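# Ekside Grasp Planner: Frequently Asked Questions

Maintained by the Cokedton software group. Questions not covered on this page may be sent to Antonina Dmytriv, documentation lead.

**What does the planner do?**

Ekside takes a color view from the wrist and proposes a gripper pose, an approach direction and an opening width. Motion control is handled by a separate module, Sandu, which must be installed first.

**Does the planner need a model of each object?**

No. It works from learned features. Stacked items are treated as one object until the user sets the `separate_nested` option. With nested paper cups, the repeated rims can be read as several objects, and the option should be turned on before any plan is requested.

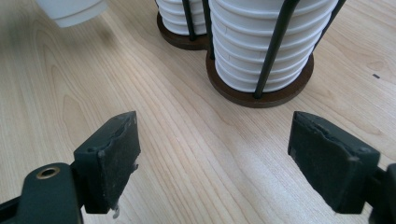
**How often does the planner update its proposed grasp?**

The default rate is 8 updates per second. It can be lowered to 2 in the settings file when the computer is shared with other programs.

**Are thin parts, such as wire rods, treated as obstacles?**

They are, provided the obstacle layer is active. Rods that pass in front of an object may be missed in a single view. Users working with wire holders should request a second view from a different angle and merge the two before planning.

**Can recorded demonstrations be used to tune the planner?**

Yes. The import tool accepts up to 400 demonstrations in one batch. Larger sets must be divided. Each recording must include the gripper opening at every step; files without this value are rejected and listed in the import log.

**Why does a plan end with the message "no approach found"?**

The planner has rejected every candidate pose. The usual causes are a workspace limit set too low or a safety margin that is too wide for closely spaced objects. The margin is given in millimeters under `clearance`.

**Which license applies?**

The planner is released under the Drollance research license. Requests for commercial use are reviewed by Tudor Ardeleanu. Applicants should state the robot model and the version of Sandu in use.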